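Resta clothing swap moves into bigger home, and the kids' racks are already full

October 23, 2021

The Resta clothing swap opened the doors of its new hall on Agbeko Street this morning, and by the time the coffee was ready there was a line past the bike racks! Families brought in outgrown clothes, picked up a token for each good piece, and went off to find the next size up.

"We had 114 families through at our last swap, and people were trying on coats in the stairwell," said organizer Jummai Fashola, beaming over a pile of snow pants. "Now we have room for real tables, and a mirror. You have no idea how excited I am about the mirror."

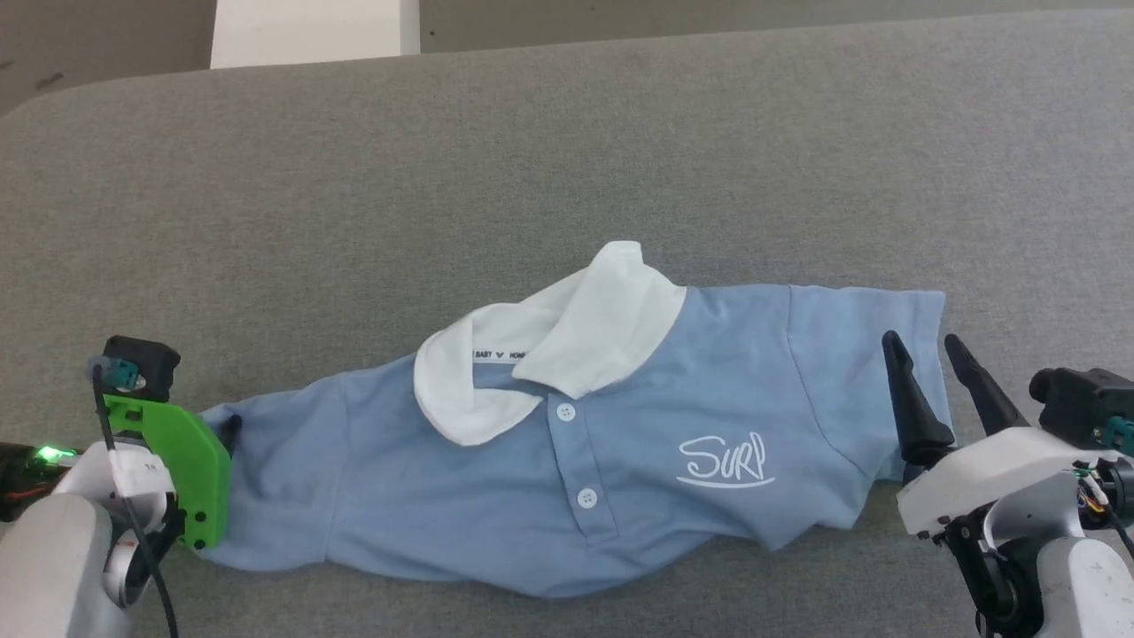 The swap started in Fashola's garage with 20 neighbors and one folding table. It outgrew the garage in a single winter, then spent two years in the basement of the Skestari music school, where it had to be packed away before the evening choir came in. The new hall has its own storage room, so donations can be dropped off all week.

Baby and toddler clothes are still the heart of it. Norbert Katona came with his twin daughters and two grocery bags of things they had worn for one summer, and left with rain boots, pajamas and a wool hat that one of the girls refused to take off. "They grow so fast it feels silly to buy everything new," he said. "And the stuff here is lovely – somebody's grandmother knitted this."

School clothes went quickly too, with sweaters and plain pants gone from the older kids' racks well before lunch. More are needed, especially in the bigger sizes, and so are winter boots in any size at all.

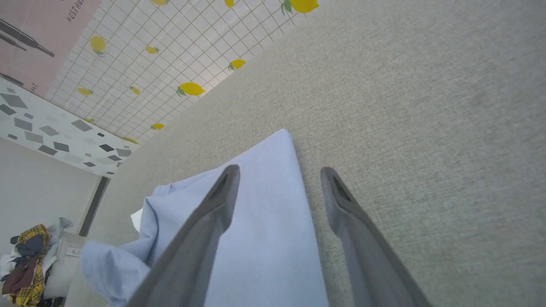
Mending has a corner of its own this time, run by Krisztina Bakos and Géza Orbán, and it was packed all morning. Bakos is showing parents how to replace buttons, close up seams and turn a torn knee into a patch worth showing off. Light, plain fabrics make good practice pieces, she says, and something like a pale blue garment with a fine diagonal weave lets a beginner follow the lines of the cloth while sewing. Orbán handles zippers, and he will happily tell you about every single one he has saved.

A second mending table is planned for January, when the swap will hold its first evening session. Lụa Khương, who looks after the sign-up list, has 24 places for that night and had filled 20 of them by noon. Jutemico, the bag shop across the street, is giving thread and fabric scraps.

Clothes should be clean and ready to wear, though a missing button is fine if the button comes along in the pocket. Tokens from the old basement swaps are still good, including the green ones.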